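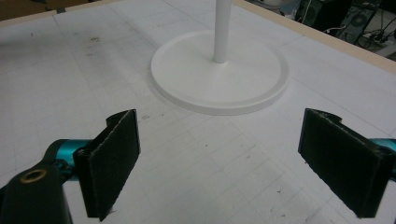

Padded fingers open, white base and pole further back on the gridded table.

From: Gopinath Palaniappan
Date: 10/6/26
Subject: Re: Chores, can they do any yet?

> Kultach claims their arm clears a bench unattended. Has anyone on
> the list reproduced that on items that stand upright? Our shop
> would pay for it if it ran through a shift.

Partly. We ran the Kultach policy on the Lotico arm for 249 trials, all pick-and-place of tall objects on a flat top. It finished 163. Of the failures, 69 were tip-overs after contact and the rest were missed grasps.

Round bases with a thin pole are the worst class. The policy goes for the pole, closes a little off center, and the base lifts on one side before the grip settles. Approaching lower helps – the moment arm is shorter – but the rim then gets in the way of the fingertips.

Pad material matters less than I expected. Swapping pads changed slip on bare metal and did nothing for tip-overs. Grasp height is the variable to log.

For the original question: bench clearing with a person nearby, yes. A full shift alone, no. I would not quote it to a customer before the Vlachou controller update in November. Raw logs are on the Clomville server under bench/tall.

Gopinath

Filed under: Manipulation, Shop Floor, List Archive

Comments (3)

rkd_14: Did you cap closing speed? Ours tips a lot less at half rate.

millwright: So still a job for the apprentice.

tove: Can you post grasp height per trial? The log header has the column but no units.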